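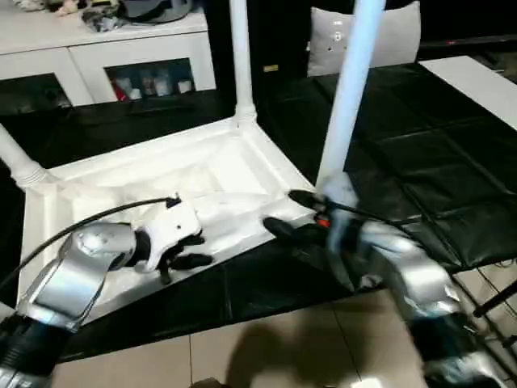 # One hand holds, the other works: speaker notes

**Kulap Thongsuk, Guvville workshop, June 15, 2022**

Slot is 30 minutes, leave time at the end. Water on the lectern. Slow down on the method part!

## 1. Opening (stool slide is up while people sit down)

- Hello, thanks to the Jacobs group for having us in Guvville again.
- Ask the room: who has put together a stool this year? Who did it with one hand? (Wait for the laugh, if there is one. Move on if not.)
- Point at the left hand on the slide. It's resting over the underside of the seat, fingers curled down. The right hand has hold of a leg down at the seat rim. Most people look at the right hand first. I'd like you to spend this talk looking at the left one.
- The claim, in one sentence: if you teach a two-armed robot *when to change what its quiet hand is doing*, it gets a lot better at furniture.

## 2. Why stools

- Light, cheap, slides about if you breathe on it. A heavy table would hide the problem by staying put on its own.
- Upside down, the seat is a shallow tray with ribs and a raised rim, so there are many places to rest a hand and plenty of them are bad ones. Too near the corner and the whole thing tips when the other arm pushes.
- The legs stick up and out at angles, so the arms have to plan round them. I love this bit of the problem, it's such a nuisance.
- We work on a padded mat. The padding gives a little, and that makes the seat rock more than it would on a hard bench. We kept it for all the runs in the paper.

## 3. What everyone did before (us included)

- Usual way: record a person driving both arms, then train one model to copy both arms together, every step.
- Works nicely for folding cloth, pouring, passing things across. Our own first system, Cekum, was built like this and I still think it's a decent piece of work.
- Where Cekum struggled: the supporting arm copied every tiny twitch of the person driving it. In a demonstration the twitches don't matter. In a copy they add up, the seat creeps, and after a while the leg isn't where the working arm thinks it is.
- Short pause here, somebody always wants to write this down.

## 4. The method: Burora

(Take this slowly. Three slides. Don't skip the second one like in November.)

**Slide A – roles**

- Every moment in a demonstration gets one of 2 labels for each arm: *holding* or *moving*.
- Both arms can be moving. Both can be holding, for example just after a grasp.
- Labels come from the recorded motor effort and hand speed, so there's no hand labelling. A person checks a small sample afterwards.

**Slide B – separate goals**

- A moving arm is trained to copy the path, same as before.
- A holding arm is trained to keep the *object* still. It's allowed to drift, lean or press harder, so long as the seat stays where it was.
- This is the whole idea, really. If people remember one slide, I want it to be this.
- Say clearly: we never tell it how hard to press. It picks that up from the difference between runs where the seat slid and runs where it didn't.

**Slide C – switching**

- A small extra part of the model decides when an arm changes role. It looks at the head camera picture and the last few moments of joint readings.
- Switching too early is much worse than switching too late. We punish early letting go more heavily in training. Crude, and it helped more than any of the clever things we tried.

## 5. Results

- Test: 40 stool runs for each system, same mat, same starting poses, order shuffled.
- Cekum finished 13. Burora finished 30. (Let the number sit, don't talk over it.)
- "Finished" means every leg seated and the stool stands when turned over by a person. We don't ask the robot to turn it over. Somebody will ask.
- Look at the failures too. With Cekum, most came from the seat creeping. With Burora that nearly vanished, and what's left is mainly poor grasps on the leg, where the fingers close at a slant near the joint. That's a different problem and a much more cheerful one to have.
- Best moment of the project for me: watching the holding hand shift sideways before a hard push from the other arm. It's in the demonstrations, people do it all the time, but Cekum never picked it up. I made everyone in the lab come and watch.

## 6. What we don't know

- One shape of stool. I wouldn't bet on chairs with backs yet.
- The role labels get muddled when both arms push against each other. We drop those stretches from training, and I'm not happy about that.
- Camera view only, no touch sensing in the palm. A touch signal should make the switching easier. Would love to talk to anyone who has tried it.
- We haven't tried a slippery floor or a bare table.

## 7. Close

- Back to the first slide. Ask them to look at the left hand again.
- Code and the role labels are on the project page, write to me if the download sulks.
- Thank the Jacobs group for the second pair of hands. Thank the people who drove the arms.

## If asked

- *Why not clamp the seat?* Fair question, a factory would. We're after homes, and homes don't have clamps on the floor.
- *Could you do it with fewer demonstrations?* Probably. We haven't run that properly, so don't guess a figure on stage.
- *Does it matter which arm holds?* No fixed sides. The roles swap within a run – show the backup clip if there's time.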